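Finding people in low positions after dark

The pedestrian detection work at Ulthorpe has reached the end of its second round, and Pavithra Sundaram has passed on the main results for this issue.

The question was a narrow one. Delivery robots that use pavements at night are fairly good at picking out a person who is standing or walking. They do less well when someone is crouching, sitting on a kerb or bending down beside a parked car. Most of the training pictures in common use show upright people in daylight, so the detector learns to expect a tall shape.

Pavithra and Omolara Igwe put together a set of 300 night street pictures with people in mixed positions, some close together and some only partly in view. They kept back 100 for testing and trained on the rest. Each person was labelled separately, even where only the legs could be seen. 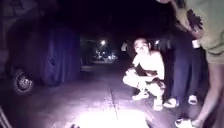
The method itself adds 2 steps to the existing Skakitz detector. The first evens out the brightness before detection, so that a strong light on the ground does not drown out the darker parts behind it. The second looks for feet and lower legs on their own and then works upwards to decide how many people they belong to. If the upper body is hidden or lost in the dark, the person is still counted.

On the test pictures the old version missed 22 people. The new one missed nine. Most of the remaining misses were people in dark clothing against a dark background, and the brightness step did little for them. False alarms went up slightly, mainly from bollards and bin bags.

The new version is slower, and it has not yet been run on a moving robot. Omolara is working on the speed now. Trials on the Poduval test route are planned for December, once the lighting there has been repaired.

The labelling guide can be had from the Sternstead office on request.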